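A Sunday at the Brown Table

April 2019

I had every intention of doing the closets this weekend, I really did, but then I pulled one bowl out of the kitchen cabinet and that was the end of the closets. It's been raining here since Thursday and there's something about a gray afternoon that makes me want to take out every dish I own and look at it.

You may remember that back in January I promised myself I'd stop buying little things for the table. Well! I lasted until the spring sale at Putorance, where I came home with 2 bowls and a candle I didn't need (the candle smells like a wet garden, in a good way, and I regret nothing).

So I've been thinking about what I really reach for when it's only a small lunch or a bit of yogurt in the afternoon. I have a set of Lumenta plates that my aunt gave me, and they're lovely, but they are heavy and they chip if you look at them wrong. The things I use over and over are the light, cheerful ones – a small round bowl, a plain white spoon, a tray I can carry with one hand while the other one holds the door.

Pale green has crept up on me, too. I never thought of myself as a green person, and my mother's kitchen was yellow from floor to ceiling, but mint next to dark wood-colored brown looks so fresh to me, especially with a real lime sitting nearby. I keep limes out all spring now, mostly for water, sometimes for a pie if I'm feeling brave.

And the rabbit tray! I know, I know, it's meant for Easter, or possibly for a child. It has "Rabbit" on it in curly writing and a cartoon bunny with his own tiny speech bubble, and I would happily use it in November. 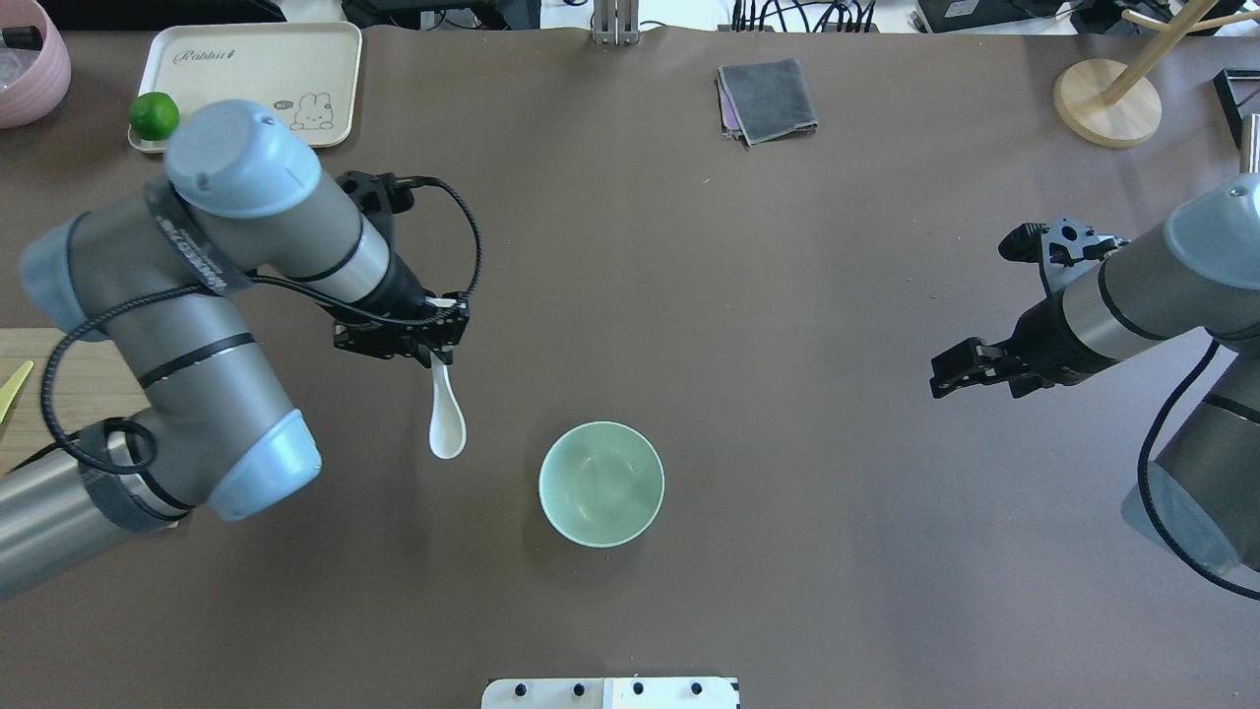

What's next

The closets, I suppose. I'd also like to find a cloth napkin in a soft gray that doesn't wrinkle the minute you fold it, so if you've found a good one, please tell me in the comments. I'm making lemon rice soup on Tuesday and will post the recipe if it comes out thick enough this time.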